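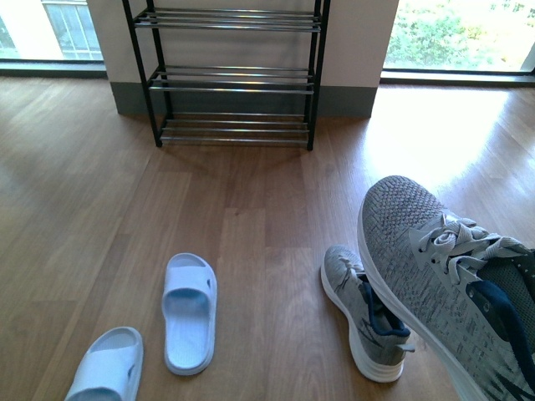 Shoe rack, three tiers, between the windows.

21 Jan 2018
Workshop notebook, regional business attraction study. Entry by Carolina Pinheiro.

The morning session was given to the relocation survey. Of the 109 firms contacted, 22 returned a complete form. Nine of those named office rent as the main factor in choosing a city, ahead of state tax. The remaining answers have not been coded and should not be quoted outside the group.

Jover has asked whether the survey can support a claim that firms respond to advertising placed by rival cities. In the present form it cannot. Question 3 asks only whether the respondent has seen such advertising. It does not ask whether a move was considered as a result. A revised wording was drafted and is attached to the master copy. 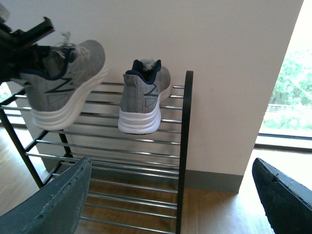
The revised question will go first to the firms that replied, then to the full list. Colleagues are asked to keep the old and new answers in separate columns. The two were mixed in the last Bettencourt file, and the table had to be rebuilt from the paper forms.

Incentive records were reviewed after lunch. The Vistudance agreement lists a property tax reduction and a training grant, but the copy on hand lacks the schedule of payments. Bilo is listed twice, once under its former address. The second line has been struck out and initialed. Totals for the county should be run again before anyone uses them.

There was some disagreement over how to treat firms that open a branch while keeping their head office in place. For now these are entered as expansions. Any firm that has moved its registered office is entered as a relocation, regardless of headcount. 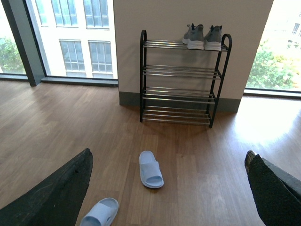 Plank floor, sunlight at right.

Outstanding: payment schedule for Vistudance; corrected county totals; approval of the new wording from Jover. The second mailing is planned for February. Reply envelopes are low and a further box has been requested.

C.P.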